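Flokden Tabletop, README

A set of 641 clips about putting tulips in a vase, a job most households finish without a README. Version 3, November.

What's on the table
Red tulips tied with twine, a dark gray ribbed vase, and in many clips a bread roll in a saucepan. It has outlasted two label schemas.
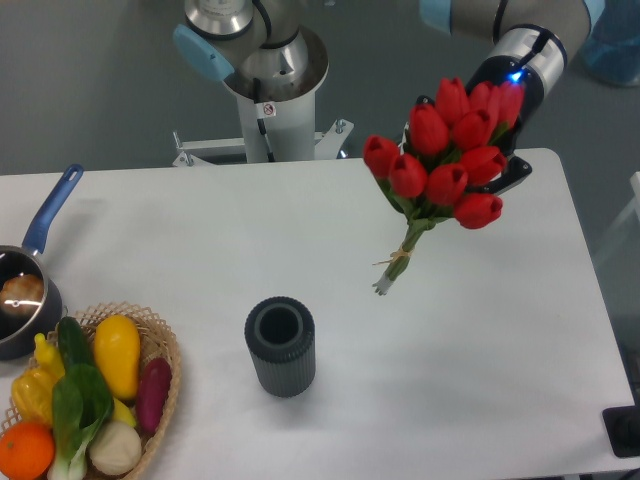

Labels
Each clip gets one of three: in, out, leaning. "Leaning" covers 133 clips and most of our arguments.

The twine stays on throughout. 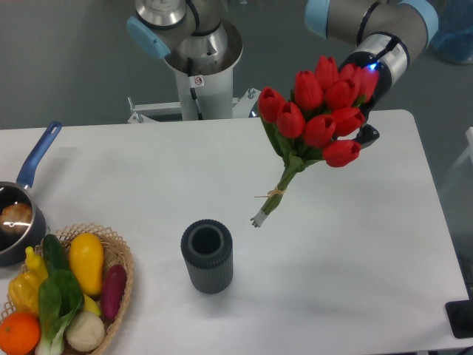

Clips under 40 frames were dropped, along with anything labeled "sort of." Please don't bring that one back.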